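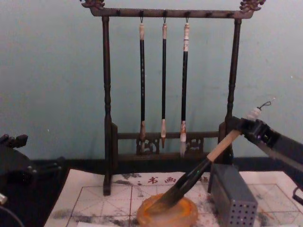

Loading the big brush, Helance two-arm kit, black gripper on the right.

**1/** Thread on the Helance desk kit, posted 10/20/24. I've had it on the bench long enough to have opinions. I teach brush writing and wanted to see if a pair of small arms could handle my ordinary tools without custom holders.

**2/** What you get: 2 arms, cables, a power unit and the Sterka control software. No brushes, no ink, no cloth. The rack and the practice cloth are mine.

**3/** Setup took me 139 minutes from opening the carton to the first move. Most of that was cable routing. The printed guide skips a step on clamping the base, so read the online version first.

**4/** Grip first. A thick wooden handle is fine. It holds at a slant and I haven't had one slip. Thin handles are harder – the slim brush rolled in the fingers until I put a bit of rubber sleeve on it.

**5/** Dipping is the best part. You teach the dish position once and save it. I use a shallow dish, so the depth setting matters. Go down 5 mm too far and you splay the bristles on the bottom.

**6/** Wiping off the extra ink is not so good. There's no force reading at the tip, so it presses the same amount on a full brush as on a nearly dry one. Expect smudges. My cloth has plenty.

**7/** Strokes: horizontals and verticals come out decent on the red grid. Hooks and dots look stiff. Koskela sell an add-on stroke pack for Sterka, which I haven't tried.

**8/** Hanging a brush back on its hook by the loop is still beyond me. Ineke Bakker has the same kit and says she gets it almost every time with a wider loop. Will try that.

**9/** Support is through Idolow. I wrote twice. One good answer in a day, one copy of the manual page I'd already quoted to them.

**10/** Price was £337 for the ex-demo set. At that I'd buy it again for teaching. I wouldn't buy it to produce finished work.

**11/** There's a software update due in December that should add pressure curves. I'll run the same strokes again once it's out and post them under this one.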